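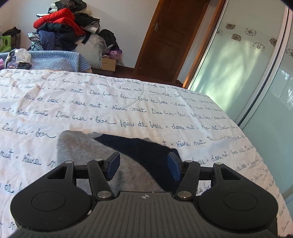 Page last changed: Thursday, 4:10 p.m.

Potier Hand-Held Gripper Practice Guide – Review

The Potier guide sets rules for people who record household tasks with a hand-held gripper. It runs to 164 pages, and I used it through August while folding and sorting laundry in bedrooms. The gripper was not part of the purchase and is not rated.

Section 2 covers the tool check before a session. Pivot pins are inspected one by one, the finger pads are wiped, and the jaws are opened fully over the work before the first grasp. The wording is plain and the order makes sense. I would move the check for scraps near the plate seam to the top of the list. It is easy to skip where it stands.

Section 4 is about the work surface. Printed bedding is allowed, including bedding with writing on it, provided the item to be grasped differs clearly in color. Gray cloth on a pale bedspread meets that rule. The text on shadows is weaker. It asks for "even light" and gives no limit, yet a hard-edged dark area across half a garment is a common condition in a sunny room. The older Stestbridge checklist, only 18 pages long, handles this better with a simple pass or repeat rule.

Section 5 permits clutter beyond the bed and tells the operator to leave it alone between takes. I agree with this – tidying halfway through a session makes the takes hard to compare.

The log sheets are the weak point. Each take needs eight entries, two of them duplicates. The index is good. The binding is not.

Rating: 8 out of 10. Suitable for small teams that have no written procedure.

Share (18)
Comments (2)

Yufang Lü
Does section 4 say anything about glass closet doors? We get reflections at certain hours.

Horácio Teixeira
One line, in the appendix. We use the Sima log sheets with it and drop the duplicates.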